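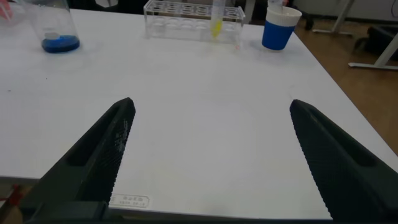 *A white tabletop with a few faint scuffs.*

White tables. Everywhere. Walk down the high street in Eltden and count the cafés that haven't gone white in the last couple of years — it won't take long. The old bakery went first, then the noodle place, then the library, which got rid of its big brown reading desks in August and still hasn't heard the end of it.

I bought one too. Kitchen, second-hand, carried up four flights with a neighbour swearing at the other end. Looked lovely for a week. Then turmeric.

So, a summer of asking people how they live with theirs. Short version: badly, mostly. Long version below.

The noodle place is called Xia and the tables there get wiped up to 400 times on a busy Saturday-type shift, or so the kitchen reckons. Chilli oil is the enemy. Their trick is washing-up liquid, neat, left for a minute, then warm water. No bleach, ever. Bleach took the shine off one by the window and now everybody gets sat there last.

Over in Sikmont it's a different story. Furniture town, or was. The secondhand warehouse behind the station had 112 tables in when I went, stacked on their sides, and the white ones go quickest and come back quickest. People get them home and see crumbs. Every crumb. A dark table hides a week of toast, said the man at the till, and a white one tells on you by lunchtime. He has oak. Wouldn't be moved on it.

Scuffs are another matter. Marks that sit on top — shoe rubber, pencil, the bottom of a cheap pan — will usually come off with a damp cloth and a bit of bicarb. Scratches won't. You can feel the difference with a fingernail. If the nail catches, stop scrubbing, you're only making a dull patch around it. I have a dull patch. Its about the size of a saucer and it lives under the fruit bowl.

Prosusness, the little homeware shop by the Eltden bridge, will sell you a felt mat for every plate, cup and elbow. Nice mats. But then you've covered the table, and what was the point of buying a white one.

And yet. Early morning, north-facing kitchen, not much light coming in, and the thing practically glows. You can find a dropped earring. You can roll out pastry and see the thin bits. My daughter does her homework there now insted of on the bed, which alone was worth the 200 quid and the bad back.

Would I buy another? Probably. Would keep the turmeric on the other side of the room though.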